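How Much Does a Robot Arm Cost? (And Who Decides?)

When I was nine I wanted a robot so badly that I put it on my birthday list between "roller skates" and "a lizard." I got the skates. What I didn't know back then is that grown-ups who work with robots make wish lists too, and they don't get everything on them either!

My job is planning what a small robot workshop called Pemar is going to buy each year. I get a pile of money (well, a number on a screen) and I have to turn it into a working robot arm. That's called making a budget. A budget is a plan for your money that you write down before you spend any of it, and if you've ever saved up allowance for something big, you've already made one in your head.

So let's plan one together. Say we have 652 dollars to build a small table robot, the kind that can pick up a toy and put it down again.

First I ask a very boring question: what is the robot supposed to do? If it only has to lift a toy turtle out of a tray, it doesn't need to be strong enough to lift a car. Strong motors cost more, so I don't pay for muscles we won't use. Kids are great at this part, by the way. When a school group helped me plan, they wanted lasers first, but once we wrote down the job (lift the turtle, don't squash the turtle) the lasers went away pretty fast. 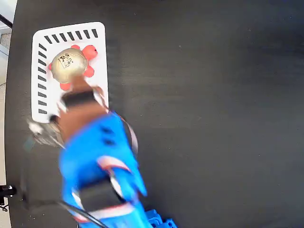 Next come the motors. A motor is the part that makes a joint bend, like the muscles around your elbow. Our plan needs 4 of them, and a shop called Bonar sells them for 86 dollars each. Grab a pencil: 4 times 86 is 344. Wow, more than half our money, and we don't have a hand yet!

The hand is called a gripper. The one in our plan comes from Zostholm and costs 139 dollars. I always look hard at the gripper pads, the parts that touch things. Soft ones can help the gripper hold on to something slippery, the way rubber soles help you on a wet playground.

Now add it up. 344 plus 139 makes 483. Take that away from 652 and you have 169 dollars left. Hooray, snacks for everyone? Nope. We still need cables, straps, and clamps. A clamp is a squeezer that holds onto the edge of a table, and I forgot to buy any my first year. I had to wait until February for them to come, and I felt very silly.

For the body, you can sometimes save a lot by using stuff you already own. Building bricks are wonderful for trying out a shape, and if you don't like it you pull it apart and start over. Toys make good practice objects too. Check your closet before you check the store!

I also keep some money back for things that break. Gears wear out and wires come loose. When I skip this part, something always snaps the very next week (I'm sure it does it on purpose).

Want to try? Pick a job for a robot, like sorting socks. Write down each part you think it needs, guess a price next to it, and add them all up. Then pretend your budget just got cut in half and decide what stays. I'd keep the gripper. My neighbor's kid kept the googly eyes.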